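Trirnel Table and Slat-Back Chair, White
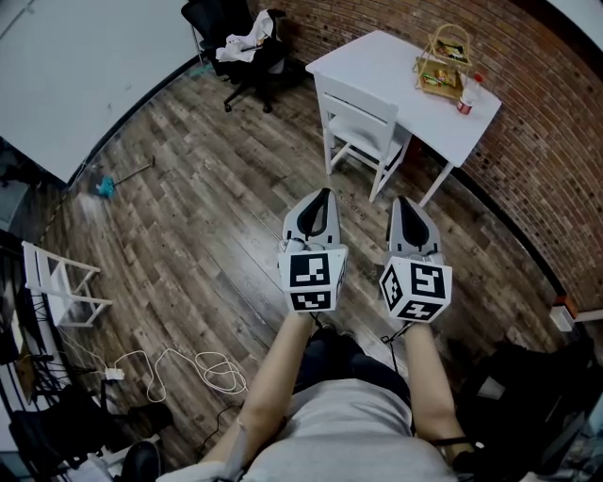

We've carried this pair since March and I still get a little excited when a new one goes out! The table is the plain kind I always want more of — a smooth white rectangle on slim legs, light enough to look at home against brick, plaster or whatever wall you've got. The chair has a slatted back and crossbars between the legs, and it tucks right in at the long side.

People use it for crafts, homework, breakfast, sorting the mail. A big handled basket of odds and ends can live at one end and you still have room to spread out. It looks great over old gray-brown planks too (ours at the Avthorpe store are pretty weathered, and I love them).

Item no. 411. Table and chair come in separate boxes, 6 bolts for the table, hex key included. The chair ships assembled. Weight of the table is 26 lb. Wipe with a damp cloth and skip the scouring pads.

Extra chairs are sold singly. The Urnis bench fits under it as well, if you'd like to seat kids along one side.

114 shares
26 comments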